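Trivonham Student Robotics Forum > Projects and help > Two-arm cleanup task, policy misses small pieces

selska_team
Joined: July
Posts: 16

Hello everyone. I am writing for our student club, we are five people in the second year and we prepare the tidy-up task for the Baidoo Cup. In our category the robot must clear crumpled paper from a living room table with two arms and put it in a bin. We train by teleoperation, then imitation learning. Until now we have 200 demonstrations.

The big pieces of paper are going well. The small ones are going badly. The arm comes down to the correct place more or less, closes, and goes up with nothing. Sometimes it pushes the small piece under something else and then it is lost for the policy completely.

We use tissue and not office paper, because the rules say "soft household paper". The pieces have different sizes on purpose. For each episode one of us throws them on the table again, so that the positions are not the same.

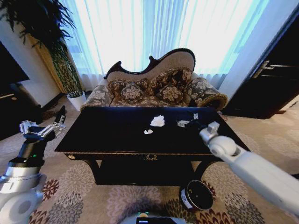
The second difficulty is which arm should take which piece. Our operators do it by feeling. One operator, Mawuli, uses the right arm for almost everything and keeps the left one waiting in the air. I prefer to share the work. So in our data there are two styles and I suspect the policy is confused by it. When a piece is near the middle, both arms begin to move and then both stop.

My questions are:
1. Should we throw away the demonstrations of one operator?
2. Is it better to add more small pieces, or to make separate episodes with only small pieces?
3. Does a dark shiny table make problems for the depth camera of other teams also?

Thank you in advance for any help.

flamside_corey
Posts: 3000

Hi, welcome. On 1, please don't throw anything away yet. 200 is not much and you will feel it if you cut it in half. Put a rule on paper first, for example left half of table = left arm, right half = right arm, middle = right arm. Then record new ones with that rule and fine-tune only on those.

On 3, yes. Glossy black is the worst surface I know for depth. We had holes everywhere. We stopped using depth and went to color only from the head and the wrists.

Corey Waaka
Flamside College robotics

m_appiah
Posts: 27

I am the Mawuli from the first post, so I would like to defend myself a little :)

I keep the left arm still because when both arms are over the table they hide the paper from the head camera. My episodes are also shorter. If the policy sees the paper clearly in my episodes, then I think my style should stay and the other one should go.

About the color only, we can try it, but how do you get the height? With a flat scrap, a small error in height is enough to miss it.

flamside_corey

Fair point about hiding the paper. But short episodes are not automatically good episodes. If the left arm never works in your data, the policy will never learn to use it, and last year the pieces on the far left were exactly where teams lost points.

Height: we let the fingers touch the table and slide. It needs soft tips and a low force limit. We did not try to stop just above the surface, it is too difficult.

grip_and_hope

I disagree with sliding. We did this for a full semester and tissue folds under the finger. On carpet or cloth it may be OK, on a polished top the paper just travels in front of you until it falls over the side.

What helped us was to come down at an angle and pinch, not straight from above. Flat scraps especially. Teach the operators to do this every time, also on the big pieces where it isn't necessary, so the movement is always the same.

flamside_corey

It travels if you slide toward the edge. Slide toward the middle of the table. But OK, I have not tested it with an angled wrist, so maybe your way is better for the flat ones.

selska_team

Thank you, this is already very useful. We discussed it in the lab and decided so:

- All 200 demonstrations stay as the base.
- New recordings follow the left/right rule of Corey, but the arm that does not work must go back outside the table, so it does not hide the paper. Mawuli agrees with this.
- Angled pinch for all pieces.

For question 2 nobody answered yet. Does somebody have experience?

nadir_k

Mixed episodes, in my opinion. We made separate ones with only small pieces, and the policy learned that small pieces exist only when there are no big ones. In the mixed test it took the big ones and then it stood there. Change the order too. If operators always take the biggest first, you will get the same thing.

grip_and_hope

+1 for order. Also check the resolution your images have after resizing. A tiny white scrap can become two or three pixels and then no amount of data will save you.

selska_team

We checked the resizing and it is bad. The smallest pieces almost disappear in the head image. In the wrist image they are fine, but only when the arm is already near.

We will crop the head image to the table area and record 27 new episodes as a first test, with mixed sizes and changing order.

m_appiah

Edit from October 8, 2020: the first test is finished. With the crop, the right arm finds the small pieces much more often. The left arm still hesitates when the paper is close to the middle. I recorded most of the old left arm data badly, I admit it, so I will do the next recordings with the left arm myself.

Corey, can you tell which material you used for the soft tips?

flamside_corey

Silicone sleeve, cut to length, glued only at the back so you can change it. I will look for the thickness when I'm in the lab again and post it in this thread.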